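Emergency Notification and Evacuation at Prollthorpe Transit Center: A Student Project Report

Last updated: January

1. Purpose of the Project

This report reviews how the public is told to leave Prollthorpe Transit Center when a fire alarm is activated. It was prepared for the course in public safety administration under the supervision of Rostyslav Hutsuliak. The project team studied the written evacuation plan, the log of alarm activations for the past two years, and the responses to a short survey of riders and staff. Criminal incidents at the station were outside the scope of the work.

2. Background

The center opened as a bus terminal and was later joined to the Pritedport commuter line by an enclosed walkway. The alarm systems in the two halves were installed under separate contracts. An activation in the bus terminal sounds in the walkway but does not sound on the rail platforms, where staff must repeat the message over the loudspeakers. The evacuation plan assumes a peak occupancy of 2,000 people, a figure set before the walkway was built. Gate counts supplied by the operator show 2,854 people entering during the busiest hour recorded.

3. Method

The team read every entry in the alarm log and sorted the entries by cause, location, and time to first announcement. Entries with no recorded announcement time were kept in the totals but left out of the timing comparison. Survey forms were handed out at the Witkowska Street entrance during the evening peak. Station employees completed a separate form, which asked whether they had taken part in a drill and which exit they would use from their usual post.

4. Findings

The log contains 32 activations. Most were caused by cooking smoke from the food counters or by dust from construction. Announcements on the platforms came later than those in the terminal in nearly every case. Several riders wrote that they had heard a tone but did not know it was meant for them. Employees hired after the last full drill were less certain of their assigned exits, and two named a door that is now locked after 9 p.m. 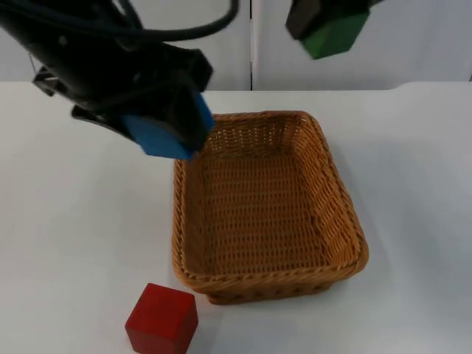

5. Recommendations

The operator should connect the platform loudspeakers to the terminal alarm panel. The occupancy figure in the plan should be revised using current gate counts. A full drill that includes the rail platforms should be held with the Zililberg Fire District, and new employees should walk their exit route during their first week. The locked door should be removed from the posted maps until its status is settled with the fire marshal.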